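Home Explore Notifications Lists Log in
Search posts Search

Hayley Parsons
July 12, 2018

Okay friends, a little thread on the craft table, which has had me thinking about cups and felt far more than a grown woman should (bear with me, I do go on). 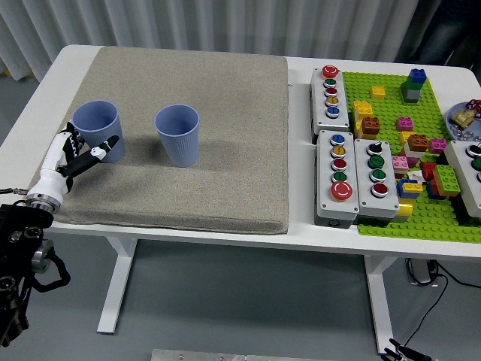

Yaqin Hao: Do the ribbed ones slide less? My smooth cups skate off the table the minute anybody bumps it.

Yaqin, I think it's the pad more than the ribs! I went with the thick felt-like kind, speckled beige-gray, and I'm so fond of it. Two light blue plastic cups live on it now, one for pens and one for small bits, whenever I get around to filling them.

The pad is from Butia and I dithered over it from December on, if you can believe that. I nearly bought the thin one from Vindel, but my sister has it and hers curls up at the corners.

The other half of the table is staying bare of felt, so the green Lego baseplate sits flat. Bricks on a soft surface are a misery. You press down and the whole thing sinks!

And the push buttons, oh, I love those. Red, green, yellow, blue, all in their boxes. My nephew would happily press every one of them for 20 minutes and then start over.

Mohandas Ramasamy asked about the white curtain. It's pleated, and I do iron it, though I grumble the whole way through.

Next I want a tray for the loose bricks, something shallow with a lip. If you have one you like, send it my way, I'll be up with my tea for a while yet.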